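Join the Handheld Gripper Study at Flermont – Paid Participants Wanted

Posted 14 November 2021
Location: Flermont Labs, Jitcombe Road building, ground floor
Time needed: one session of 78 minutes, breaks included
Pay: $60 per session, paid the same day

We are looking for people who would like to spend a little over an hour at a table with us, picking things up and putting them down again. If that sounds too simple to be paid work, please read on, as there is a good deal behind it and we would love to have your help!

Our group builds Nulness, a robot arm meant to help with small household and workbench tasks. It learns by example. People do a task by hand while holding a tracked device, the movements are recorded, and the arm is taught from those recordings. For a long while this went nicely, and then in May we had a fault that we want to be open about with anyone thinking of signing up.

During a routine test the arm reached for a small part on the table, closed its gripper too early, and kept pushing down instead of backing off. It bent a finger of the gripper and cracked the tabletop before one of our staff pressed the stop button. No one was hurt – the arm runs behind a guard and people stay outside it – but we stopped all testing that afternoon and did not start again until we understood what had happened.

What we found was a tracking problem. In 11 of our older recordings, the marker cube on the handheld device had slipped a little in its mount, so the recorded hand position sat lower than the real hand. The arm had learned, quite faithfully, to reach into the table. A second weakness made things worse: our force limit was checked too slowly to catch the push in time. We have since changed the mount, shortened the force check, and thrown out every recording made with the old mount, good ones included. That leaves us with a lot of table work to record over again, and so we are writing to you.

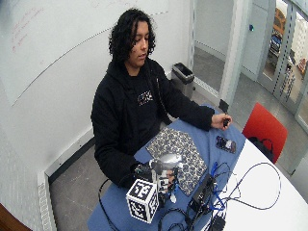 Tabletop work with the handheld device and its marker cube.

You will not be near a moving robot at any point in your session. The arm stays switched off and in another room, and everything you do is done with your own hands and the handheld device. A member of our team will sit with you, show you how to hold it, and check the cube mount before each set of tasks. If you notice the cube shift or wobble, or the device feels odd in your hand, please speak up right away, even in the middle of a task. We would much sooner lose a recording than keep a bad one.

We welcome people who:

- are 18 or older
- can sit at a table and use both hands comfortably for short stretches
- are happy to be recorded on video, face included
- can follow spoken directions in English

No technical background is needed, and left-handed people are very welcome (we have had far too few of you so far). Please tell us ahead of time if you have a wrist or shoulder injury, and we will talk it through together. Please also keep to short or close-fitting sleeves if you can, and leave bracelets at home. There are cables on and around the table, so closed shoes are best.

You may stop at any time, for any reason, and you will still be paid in full. Video is stored on our own machines and used for training and checking Nulness. You may ask us to delete yours up to 2 months after your session.

The study has been reviewed by Adebisi Safety Review, an outside firm that also looked into the May fault. A copy of their written report is at the front desk, and we will gladly send it along with your confirmation if you would like to read it first.

To sign up, fill in the short form on the Flermont participants page or stop by the front desk and ask for the Nulness study. Tell us which mornings or afternoons suit you, and we will write back with a time, directions and a consent form to look over at home.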